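Sourdough starter questions I get all the time

Last updated 1/29/20

I bake two loaves most mornings and I teach a little class out of my kitchen, so the same questions land in my inbox over and over. These are my answers. Yours may differ, and that's fine!

How much do I feed it?

Equal weights of flour and water, every time. I keep 93 grams of starter in the jar (odd number, I know, it's what my scoop gives me) and add the same of each. Please weigh it. Cups will drive you crazy.

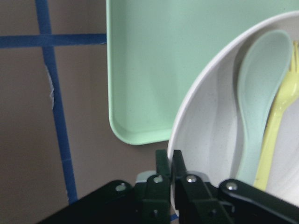

Mint-green tray and blue tape.

Which flour do you use?

Mostly Danar bread flour, with a spoonful of rye when the starter gets sleepy. My friend Njoroge Mutiso feeds his nothing but whole wheat and his bread is better than mine, so don't fuss over this one.

There's gray liquid on top. Is it dead?

Nope, it's hungry! Pour the liquid off or stir it back in, then feed it twice that day. Pink or orange streaks are a different story: throw the whole thing out and scrub the jar.
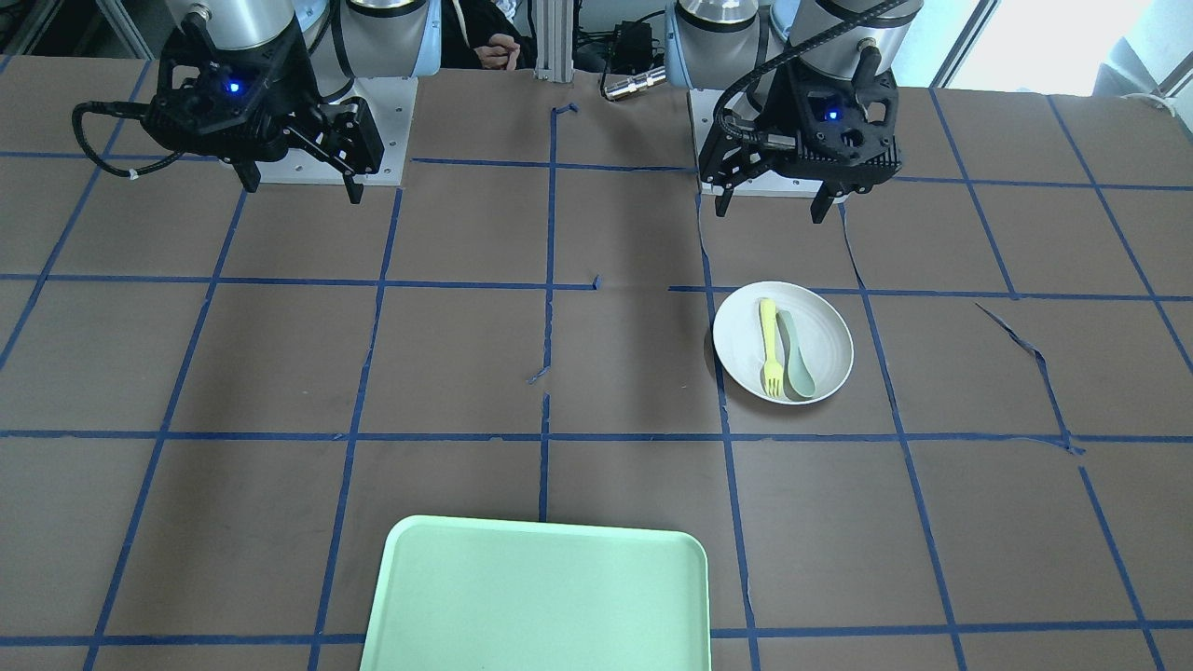
Can I keep it in the fridge?

Sure. Mine sat in there all last March while I was away, and it took a few days of feeding to get its bounce back. Once a week is better if you can manage it.

What do I do with the discard?

Crackers, mostly. I mix 300 grams of discard with melted butter and salt, spread it really thin and bake at 400 until the edges go brown.

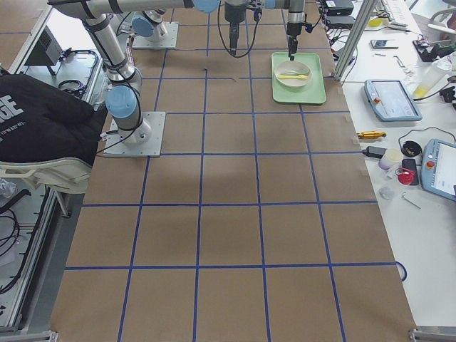
Pancakes are good too, and so is the waffle recipe on the Pledel page, though I cut the sugar.

Do you mail out starter?

I do, dried, in little envelopes. Send me a note with your address and I'll get one out when I have a batch ready.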